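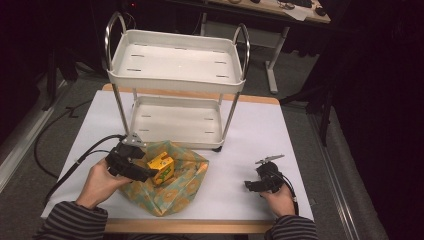 # Come wrap, unwrap and stock little carts with us

**Call for participants — Troltmont Small Packing Study, Cornberg**

We are looking for people who like working with their hands to join us for the next round of sessions at our workroom in Cornberg. If you are the one in your family who ends up on the floor with the gift wrap every holiday, we would love to hear from you!

The work is all at toy scale. You'll have a paper-covered board in front of you, a small white two-tier cart, a sheet of printed wrapping and something to go inside it. One round might have you tuck a box into the wrapping and fold it closed. The next might have you open up a bunched sheet, lift out what's in it and set it on the upper tray of the cart. Then the layout changes and you go again. You'll do most of it with a pair of hand-held grippers, one for each hand, so part of the fun is learning how much you can do without touching the paper with your fingers. Thin printed paper is the hard part. It slides, it springs back, it keeps every crease you put in it, and people come up with wonderfully different ways of dealing with that.

We want those different ways. Please don't practice beforehand or look up wrapping videos. Slow, fussy folders are welcome, and so are people who scrunch everything into a pouch and call it done.

## What a session is like

You'll come in, get settled and have some free time with the grippers before we start anything. After that you work through a set of short packing and stocking tasks, with breaks between them (there is tea, and usually something from the Kirby bakery downstairs). The board sits on the carpet, so you will be working low. We have cushions, kneeling pads and a low stool, and you can switch whenever you like.

Each person signs up for 6 sessions. They don't have to be back to back, but we do ask that you finish all of them, as we compare how your folding changes from the first to the last. Afternoon sessions wrap up at 1645, in time for the bus that stops outside.

Sessions are recorded, and the recordings cover your hands and the work area. We'll go over the consent form with you line by line before your first session, and you can take a copy home to read first.

## Who can take part

- Adults 18 and over, left-handed or right-handed — we are short on left-handers right now and would be thrilled to have more
- Comfortable sitting or kneeling near the floor for short stretches
- Able to use both hands at the same time
- Fine with repeating a task that looks the same as the last one but isn't quite

No background in packing, retail or crafts is needed. Our last group had a florist, two retired bus drivers and a college student who had never wrapped a present in his life, and his pouches were some of the neatest we've collected.

If you have trouble with your wrists or grip, write to us before signing up. The grippers suit some hands better than others, and we're happy to let you come by and try a pair.

## Pay

You'll be paid for every session you attend, including the first one, where we mostly talk and try things out. Bus fare is covered on top of that. Mervyn Hulme will send the current rates with your sign-up packet.

## Where we are

Troltmont Workroom, second floor of the Nguyen-Tran Building, Cornberg. There is an elevator at the back entrance. Wear something you can kneel in, and leave bracelets and big rings at home if you can, as they catch on the paper.

## How to join

Send a short note to Mervyn Hulme at the workroom, or drop one in the box by the front desk. Tell us your name, which hand you write with, whether mornings or afternoons suit you, and the last thing you remember wrapping. That last one is only for us — we read them out over tea.

Notes need to reach us by August 31, 2021. Friends and couples can apply together and ask for neighboring time slots, though each of you will work at your own board.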